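Sourdough in January, and a word about rye

21st February

I finally did it! After 16 loaves since New Year's (yes, my freezer is full, and yes, the neighbors have started crossing the street) I have a rye bread I'd serve to company.

It started with Rosemarie Lenz, who bakes for the Saturday-morning crowd at the old mill in Pickering and gave me a jar of her starter right after the holidays. Hers is all rye, thick as wet cement, and it smells like apples. I had only ever kept a white one, so I fed it the way I always feed mine and ended up with soup. Loaves one through five were bricks. My brother-in-law Dennis Lightfoot ate most of number three with a pound of butter and asked for more, so make of that what you will.

What changed everything was the scald. You take 100 grams of rye flour, pour boiling water over it, stir until your arm hurts, and leave it under a plate overnight. By morning it has gone sweet and dark and sticky, almost like malt syrup. I can't get over it - it's flour and water! The whole loaf takes 800 grams of flour, scald included, plus salt and a spoonful of caraway, and it bakes for 60 minutes in a lidded pan. Then comes the hard part, which is leaving it alone until the next day. I cut number nine while it was still warm and the knife came out looking like I'd been caulking a bathtub.

I've been getting my flour from Fullbridge, a coarse grind with plenty of bran in it. The fine stuff works too, but you'll want a splash less water.

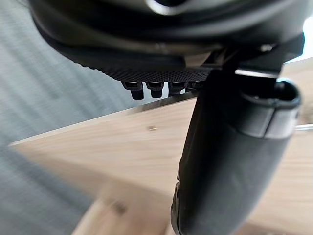
Smooth black curves on top, dotted grip pad underneath.

Next up is a seeded version, with sunflower and maybe some pumpkin if I can find the bag I hid from myself. Rosemarie swears by toasting the seeds and soaking them while they're hot, and after that scald I'll believe anything she tells me. If you've got a favorite rye recipe, please send it over, especially if it uses up old bread. I have so much old bread.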